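Motoring Help > Electrics > Hybrids and plug-ins

12 volt battery keeps going flat on plug-in hybrid, do I really need to pay for a new one?

Posted 6/14/18

Hello all, first post so be gentle. I've got a Primitz plug-in estate, bought used in January from a dealer in Clarnbridge, and three times now I've gone out to it and found it completely dead. No dash, no central locking, had to dig the little metal key blade out of the fob and let myself in like it was an old banger. The big battery was nearly full every time, which is the bit that's driving me up the wall.
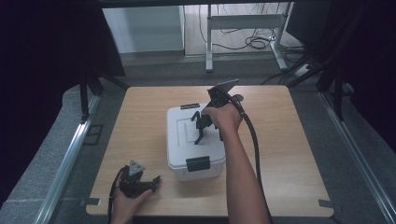
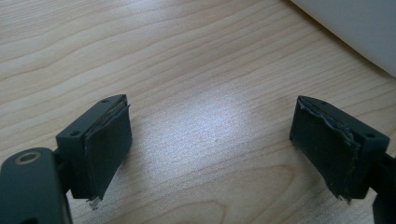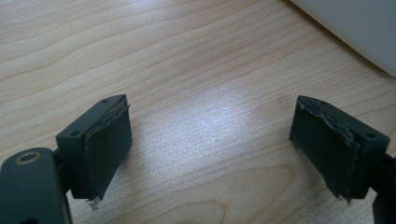
The first time it happened was after we'd been away and I thought fair enough, it's been standing. It had sat on the drive for 8 days. Jump pack on it, went straight into Ready, drove fine, no warning lights apart from a moan about the clock and the windows needing resetting (you hold the switch up and wait, took me ages to find that in the handbook). Second time it had only been standing over a bank holiday weekend. Third time was after I'd been off work with a bad back and hadn't gone anywhere.

I don't do many miles in it. It's mostly Skarnham station and back, plus the supermarket, and nearly all of that's on electric. The engine hardly ever comes on now the weather's warmer. My brother-in-law says that's the problem, that the alternator isn't getting a chance to charge the battery, but I had a look and I'm not sure it's even got an alternator?

So I took it to Strickland's on the bypass, who've looked after our cars for years. They put their tester on the small battery and it came back "good, recharge". Then the chap on the desk rang me in the afternoon and said they'd recommend replacing it anyway and quoted me £359 fitted. For a battery that just passed! It's only 2 years old according to the sticker. He said it's a special type and it has to be coded to the car. I said I'd think about it.

Things I've already tried or checked:

Boot light goes off when the boot's shut (left my phone in there filming and shut the lid, very scientific).
Doors all show as closed on the dash.
Nothing left in the USB sockets.
Car's out of warranty, I asked. The dealer in Clarnbridge says batteries are wear and tear and wasn't interested.

There's a dashcam fitted by the previous owner, front and back, with the wire tucked up into the headlining and disappearing down by the glovebox. It goes off when I switch the car off, or at least the screen does.

The keys live on a hook in the hall, and the other side of that wall is the drive. Somebody at work reckoned that matters but he also reckons you should warm up a diesel for ten minutes, so I don't know.

Do I just pay up? Or will I buy a new battery and be back in the same boat in a month? And if I leave the car on charge all the time, does that keep the small battery topped up as well or is it only doing the big one? I can't find a straight answer anywhere, half the internet says yes and half says it'll ruin it.

Thanks in advance, sorry it's long.

ANSWER 1

Had this on a petrol hatchback years ago, turned out to be the alternator diodes. Get the alternator checked. Also they all do this now, too many gadgets. Get yourself a jump pack and keep it in the boot, job done.

Comment from the asker: Thanks but I don't think it's got one! And if the jump pack's in the boot and the boot's electric I can't get to it, found that out the hard way. It lives in the porch now.

ANSWER 2 (marked as most helpful)

Don't buy the battery yet! I've had plug-ins for a good while and I did auto electrics for a living before my knees packed in, and everything you've written says something is pulling current while the car's asleep. Put a new battery on that and it'll go flat as well, just a bit more slowly.

First the brother-in-law question. You're right and he's wrong, on most plug-ins at any rate. There's a box called a DC-DC converter that takes power from the big battery and uses it to charge the 12 volt one. It works whenever the car is in Ready, engine running or not, so pottering to the station on electric charges the small battery just as well as a motorway run on petrol would. What it doesn't do on a lot of cars is anything at all once you've locked up and walked off. The big battery gets disconnected by a pair of relays when you switch off, for safety, and from then on the little one is on its own. That's how you can have a full big battery and a car as dead as a doornail.

Now, the dashcam. I'd put money on it. Two channel cameras that previous owners have had wired in very often have a parking mode, where the screen goes dark but the thing carries on watching for bumps. Your screen going off tells you nothing. There should be a low voltage cut-off somewhere in the wiring, and either it isn't there or somebody's set it too low, or it's been tapped into a permanent live at the fusebox when it should have been on a switched one. You said the wire goes down by the glovebox, so have a look at the fuses there. If there's a fuse holder piggybacking on one of the factory fuses with a wire coming out of it, that's your camera.

Easiest test in the world: with everything off, pull that piggyback out, put the original fuse back where it came from (take a photo on your phone before you touch anything, please, they all look the same once they're in your hand) and then live with no dashcam for a couple of weeks. If the car behaves, you've saved yourself a battery.

If you'd like to do it properly, or get Strickland's to do it, what you're asking for is a parasitic drain test. Use those words. They clamp a meter round the battery lead, lock the car, and leave it alone until all the modules have nodded off. That last bit is where people go wrong. Open the door and the whole car wakes up again and you get a daft high reading. You want the bonnet and the door catches flipped shut with a screwdriver beforehand so the car thinks it's closed (remember to flip them back before you try to shut anything, I've seen a bonnet bent that way), and the key well out of range. Then go and have your dinner.

For comparison, the last one I did was for a neighbour with much the same complaint, and hers was sitting at 176 milliamps fast asleep. That doesn't sound like much, and it'd never bother a car that's driven every day, but leave it for a week and it's taken a very big bite out of a small battery. It should have been a fraction of that. Hers was a tracker that had been fitted for some old insurance policy and forgotten.

Keys: your mate at work has a point on this one. Some keyless cars keep half an eye open when the fob's nearby, and if it's just the other side of the wall the car may be waking up over and over. It won't be the whole story but move them to the other end of the house anyway, or stick them in a tin. It's better for thieves too. Well, worse for thieves, you know what I mean.

Leaving it plugged in: this depends on the car, hence all the arguing. Most of them run the converter while they're actively charging the big battery, so the small one gets a drink at the same time. Once the big one's full, though, some will top up the small one every so often and some just go to sleep and leave it. I don't know which way your Primitz does it, so look in the handbook under storage or long periods of non-use, there's normally a paragraph. I wouldn't rely on it. If you're going away, a proper maintenance charger on the 12 volt is the thing, one with a setting for AGM if that's what you've got, and connected to the points the handbook shows you and not wherever looks handy.

And please keep out of anything orange under there. The orange cables are the high voltage side and they're not for driveway fiddling. The 12 volt side is fine if you're sensible.

About the battery itself, I'm not going to say Strickland's are having you on. A battery that's been dragged down to nothing three times will have lost something each time, they don't like it at all. "Good, recharge" only means it passed on the day. Get it charged up fully overnight on a mains charger and then tested again. If it fails after that, fair enough, buy one, but find the drain first. On the coding, some cars do want telling they've got a new battery so they charge it right, so that may well be genuine. I'd still ring round for another price.

Comment from the asker: This is brilliant, thank you so much. Went straight out with a torch and there IS a piggyback thing in the fusebox, with a red wire going up behind the trim. Next to it is a little black box on a bit of sticky pad with a switch on it, but the writing's rubbed off. Is that the cut-off you mean?

Comment from Answer 2: Sounds like it! If it's got positions on it they'll be different voltages, and I wouldn't guess at them with no markings. Just unplug the lot for now. If you decide you miss the camera, have it moved to a fuse that's only live with the car on and forget about parking mode.

Comment from the asker: Unplugged. Keys are in the biscuit tin in the back bedroom. Will report back.

ANSWER 3

Agree with most of the above, just adding one that caught me out, which is the phone app. If you've got the app that shows you the charge level and you're forever checking it (guilty), every check wakes the car up. Mine used to be awake for several minutes each time before it settled down again. I had the widget on my home screen refreshing itself all day long and didn't realise. Took the widget off and it's been much happier.

Also check you haven't got a charging timer set that's clashing with a timer on your wall box. Ours kept trying to start a charge, getting refused and trying again, all night. I don't know that it would kill a battery on its own but it can't help.

Would second getting another quote. I went to a place on the Skarnham side and it came out a fair bit less, coding included, though they did keep the car all day.

Comment from the asker: I do have the app, and I do look at it far too often. Widget deleted. The wall box timer is switched off, I just plug in when I get home.

Comment from the asker: Quick update for anyone finding this. Charged the small battery overnight with a borrowed charger as suggested, then left the car standing while we were at my sister's. Came back and it unlocked first press, which I could have kissed it for. Not calling it fixed yet. Strickland's are going to do the drain test next week with the camera plugged back in, so I'll know for certain whether it's that or the keys, and I've told them to hold off on the battery till then.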